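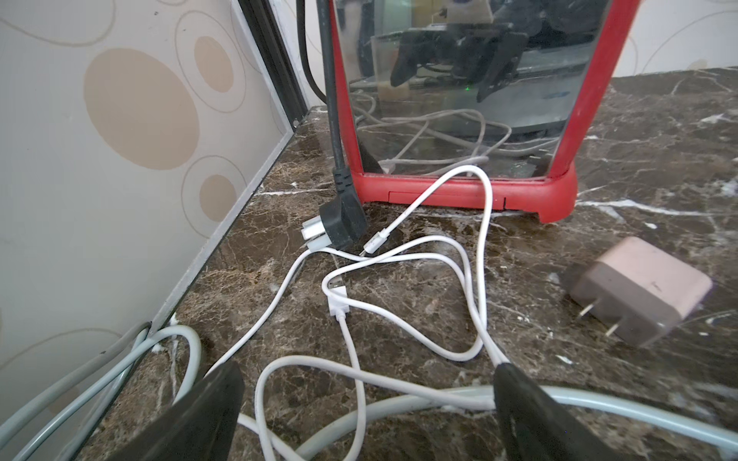
Slide 1: wrist view, cables and charger on the marble counter.

Good afternoon, everybody, and thank you for staying after lunch. (Pause. Let people find their seats.) I want to talk about the planner we call Garrido, and about why cables have eaten so much of our year. A cable has no fixed shape, so the old habit of fitting one pose to one object falls apart quickly. What we do now is find the connectors first - the white USB-A end with the silver tip is a nice easy one - and treat everything between them as a region to stay clear of.

Say a word about the marble. The pale veins are thin and curvy, and to a segmentation model they look an awful lot like white cord. We added 2000 training crops of plain stone and the false cables dropped off nicely. Telma Tapia did that labeling, bless her.

Slide 2. Move on to insertion. The held plug blocks the wrist view of the very socket you care about, so Garrido remembers the socket pose from the approach and uses the neighboring one as a landmark. The last 9 millimeters run on force control, with a small spiral search if the prongs meet plastic.

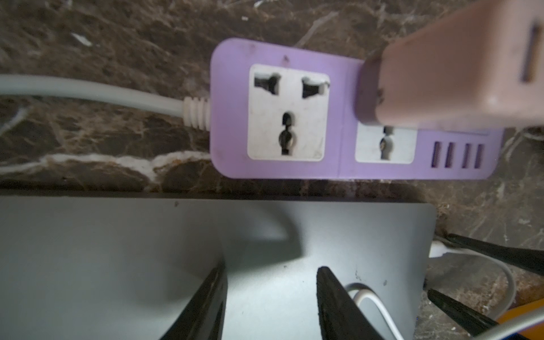 Josefina Navarrete wrote back after the dry run that she would throw out the remembered pose altogether and re-estimate from the edges of the strip on every cycle, even if it costs us some speed. I think she may be right, and I'd like to hear from anyone who has tried it.

(If time is short, skip the Clotov simulator slides and go straight to the logging tool.)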